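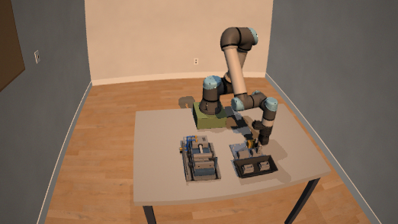 Budgeting for a first robot cell, what am I forgetting?

Posted by Roya Taheri
Sunday, August 31, 2025

We're a small shop doing board assembly and I've been asked to put together a budget for one arm on one bench. The job is picking small parts out of a bin and placing them in a fixture. I have a quote from Siltano for the arm and a separate one from Kokero for the gripper. My manager thinks those two numbers are the budget. I don't believe him but I can't say what the rest should be. We'd like to be running by January. Has anyone done this and kept their receipts?

Nektarios Politis
The arm was less than half of what we spent. Things that weren't on our first quote:
Riser block under the base. We had to get one machined after we found the arm couldn't reach down into the back of the bin cleanly. $614.
Spare gripper fingers. Buy 4 sets. You will crash it in the first month.
Fixture work. This was our biggest line after the arm, and we paid for it twice when the first one wouldn't hold the part square.
Bench. An ordinary workbench moved when the arm stopped hard. Price something heavier, or the labour to bolt yours down.
Safety assessment. Get a local quote, they vary a lot.
Electrician, if your nearest outlet is shared with anything big.
Do the layout in simulation before you order. We didn't, and the riser was the result. You want to check reach to the bin corners, where the elbow ends up, and whether the cables on the fixture are in the way.

Erick Mollel
just buy the arm and sort the rest out later, thats what we did. bench was fine

Glykeria Kourkoulas
I'd add your own hours. I logged 154 on ours between unpacking and the first full shift, and none of that was in the budget. Also put in 20 per cent contingency and show it as its own line, otherwise it gets cut. Ask Siltano what the lead time is on the controller as well as the arm. Ours came on separate trucks and the arm sat in its crate for weeks. If they can't give you a date in writing, I wouldn't promise January to anyone.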